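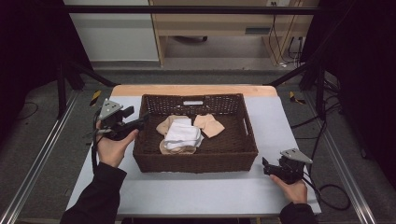
Water hardness is the first thing Bayu Mangundap asks about when somebody complains that their whites have gone grey. He runs the wash room at the Mornwood laundry in Nidlow, where the supply comes off chalk and leaves scale on everything it touches. In his view most household greying is a rinsing fault, made worse by calcium, and has little to do with the detergent on the shelf. The effect is easiest to judge against a neighbour. A white cloth piled on a beige one in a wicker basket will look clean enough, and the same white cloth set beside a new white one may not.

"People compare with memory, and memory is a poor standard," Mangundap says. "I keep an unwashed piece of the same fabric in a drawer. If you haven't got one, look inside a hem. The inside of a hem sees less light and less rubbing."

The mechanism he describes is straightforward. Detergent lifts soil from the fibre and holds it in the water. When the dose is too low for the hardness, part of the detergent is used up on calcium and magnesium, and what remains can't keep the soil suspended. It settles back on the cloth as a thin, even film. No single wash shows it. Over a season the cloth loses brightness and begins to feel stiff, particularly at the folds.

Overdosing causes a different problem. The surplus is not fully removed in the rinse, and the residue holds dirt during wear. Mangundap's check is to put a dry, laundered towel in a bowl of warm water with nothing added and work it by hand. Clouding or lasting foam means the rinse is inadequate. He recommends this before any change of product.

At Mornwood the white loads run at 40 degrees with a softened supply and two final rinses. The second was added after the laundry took on table linen from a hotel in Urkus, which arrived with a heavy deposit from its previous contractor. Recovery took up to two months of ordinary washing. Mangundap did not use bleach on it.

"Bleach acts on colour. This was mineral and old soap, so there was very little for it to act on," he says. "You dissolve the mineral with a mild acid, you rinse, you wash again at the proper dose. Then you wait and see how much comes back. Some of the napkins were worn out by that point and we sent them back as they were."

For home use he suggests citric acid in a separate rinse, well away from any chlorine product, and not as a routine. Acid left in the cloth can weaken cotton, and it does the rubber parts of some machines no good. He is doubtful about vinegar in the softener drawer, mainly on grounds of dose: the amount most people pour in is small against the volume of rinse water, and they then credit it with what a lighter load would have done.

Load size comes up several times in the conversation. A drum packed to the top washes the outside of the bundle and leaves the middle turning in its own dirty water. He wants a hand's width of space above the dry load, more for towelling.
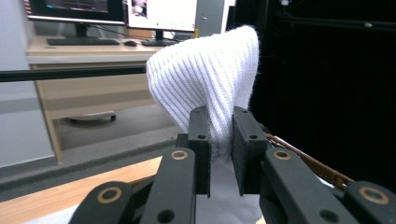 White ribbed knit, held between a pair of black pads.

Knitted fabrics receive separate treatment. A rib has raised and sunken columns, and the sunken ones hold water and fine lint longer than a plain weave does. Mangundap turns ribbed pieces inside out for every second wash and keeps them away from towels, which shed. He dries them flat where there is room, pulled square by hand while damp.

"Stretch it across and you can see down between the ribs," he says. "If it's paler in there than on top, the dirt is from wear. If it's the same dull shade all through, I look at the water."

He learned the trade in the finishing shed of the Manurung mill, where cloth was measured for whiteness at every stage and rejected on the reading. The Mornwood wash room has no such instrument. Samples are looked at by the north window before noon, always against the same piece of card, and the card is replaced each July.

Asked about optical brighteners, he is neutral. They absorb ultraviolet light and return it as blue, which offsets yellowing to the eye. They do not remove anything. On cream and beige cloth they can shift the shade towards a cold, patchy white, so those loads get a detergent without them. Undyed linen goes in with the beiges.

His last point concerns the machine itself. Scale on the heating element slows the rise in temperature, and a short programme may end its main wash before the water is properly warm. He runs an empty hot cycle with descaler when the towels begin to feel harsh, and cleans the drawer and the door seal at the same time.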